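Call for participants: the Terkilholm Supper Table

Would you like to cook for people you haven't met yet, and be cooked for in return? We are looking for households, pairs and people living on their own to join the next round of the Terkilholm Supper Table, which starts in the autumn and runs until December. You don't need to be a good cook. You need a kitchen that works, a few free evenings and some curiosity about what the people three streets away have for their tea.

What it is

The Supper Table began when Kaisu Ahonen moved to Terkilholm and wrote down every dish her new neighbours gave her. She ended up with a shoebox of recipe cards, most of them with the quantities missing, and the shoebox turned into a project. We match people who would otherwise never sit down together, they eat at each other's homes, and afterwards they send us the recipe along with whatever story came with it. We are now gathering all this into a book of everyday suppers from the town and the villages around it, and the book still has some very big holes in it!

When we say everyday, we mean it. The first round brought in a lot of splendid Sunday roasts and celebration cakes, and we loved them, but what we're really after is the food you make when you get in late and there's half a cabbage in the fridge. Eggs on things. Soup that changes every time. The pasta your brother invented at 15 and still won't alter. If you feel slightly embarrassed about it, we want it even more.

We would particularly like to hear from:

People who live alone and cook for one most nights
Families with children under ten, fussy eaters very much included
Anyone who works nights or shifts and eats supper at breakfast time
People who learned to cook somewhere other than here
People over 70, and people in their first home away from their parents
Anyone out in Ernine or along the lake road, where we have hardly any recipes at all

If you're none of these, please apply anyway. The list is only there to nudge people who might think it isn't meant for them.

What you would do

You'd take part in seven suppers over the season. At some you'll be the host and at others the guest, and we try to keep the split fair. A supper is normally four to six people. We set up the groups, suggest dates and pass on everything you need to know about allergies and diets, and after that the evening belongs to you. There is no theme and no scoring, and please don't buy new tablecloths.

After each supper you host, you fill in a recipe sheet. It asks for ingredients, method, where the dish comes from and what usually goes wrong with it. That last box has given us the best reading so far. One host filled two whole sides with her history of burnt rice, and we are printing every word.

You'd also come to two gatherings with the whole group, one at the beginning to meet each other and one in December, when we cook together all afternoon and eat whatever comes out. Both are held in the old Rautiainen dairy, which has a kitchen large enough for everyone and a very loud extractor fan.
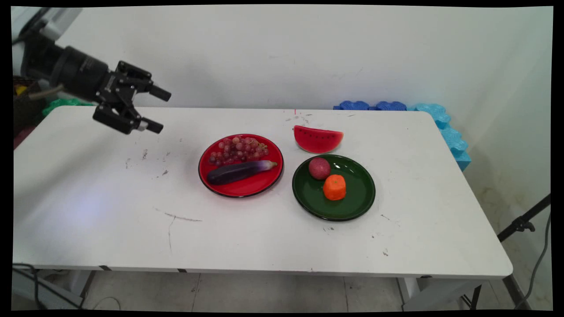
Children are welcome at all of it. If you're hosting with little ones in the house, you might like to let them choose one part of the meal, even if that part is peas. Several of the recipes in the book so far have a child's name at the top, and one of them is for toast. We have a separate, shorter sheet for younger cooks, with more room for drawing, and they can hand in as many as they like.

What you would get

Each household receives 200 euros towards ingredients, paid at the start so that you aren't out of pocket. It should cover plain, decent food for the suppers you host. If money is tight, or if you have to buy special ingredients for a medical diet, talk to us and we'll work something out without any fuss.

We pay bus fares to and from suppers, and taxis when there's no bus home. This matters a good deal if you're out past the lake, where the last bus leaves before most people have got to pudding.

Everyone who takes part gets two copies of the book and is named in it, unless you'd prefer to stay anonymous. Your recipe stays yours. We ask for permission to print it once, in this book, and you can go on to do anything you like with it.

Then there's the part we can't put in a bank account. A good many people from the first round still eat together. A pair of them now share an allotment, and one group has met every month since and has developed firm opinions about dumplings. We can't promise you'll make friends, but you will certainly come away with something new to do with a turnip.

What we ask of you

Please only apply if you can manage all seven suppers, give or take a cold or a family emergency. It's hard on a host to have peeled potatoes for six and end up with three at the table.

You need to be 18 or over to apply, although anyone in your household can join in. You need somewhere to seat at least four people, and we're relaxed about what counts as a seat. Upturned crates have done very well. If your home isn't suitable for guests, for whatever reason, you can host in the small kitchen at the dairy, and you don't have to tell us why.

We ask every host to come to a short food safety evening before the first supper. It covers fridges, reheating, allergies and chicken, and there's cake at the end. Hosts also get a visit from one of us beforehand, mostly to say hello and to answer questions.

You don't have to speak perfect English, or perfect anything. Our groups have managed with three languages at the table and a lot of pointing. If you'd like to be placed with someone who shares your first language, say so on the form and we'll do our best.

A word about dates and places

We have room for 37 households in this round. If more of you apply, we'll choose with an eye to a good mix of ages, neighbourhoods and kinds of cooking, and anyone we can't fit in goes to the front of the queue for the next one. It has nothing to do with how impressive your cooking sounds, so there's no need to mention the soufflé.

The groups are put together by Irja Tuominen, who reads each form from start to finish and takes real care over it. If there's someone you would rather not be seated with (it's a small town, we understand) write it in the box on the last page. Only Irja sees that page.

How to apply

Pick up a form from the library, the health centre or the Zornmont bakery, or ask us to post you one. It has two pages and takes about 15 minutes. You can fill it in by hand, send us a recording of your answers, or come to the dairy and do it over coffee with one of us. We'll want to know who lives with you, which evenings suit you, what you can't eat, and what you had for supper last night. Please give a truthful answer to that last one — crisps are fine.

Forms need to reach us by 15th June. You'll hear back either way, and if you're offered a place you'll have two weeks to think it over and talk to the rest of the household.

Completed forms can go in the green letterbox at the dairy gate or be left at the library desk in an envelope marked Supper Table. For questions about access, diets, children or anything else, ask for Kaisu at the dairy. She's in most mornings, and if the fan is on you may need to knock twice.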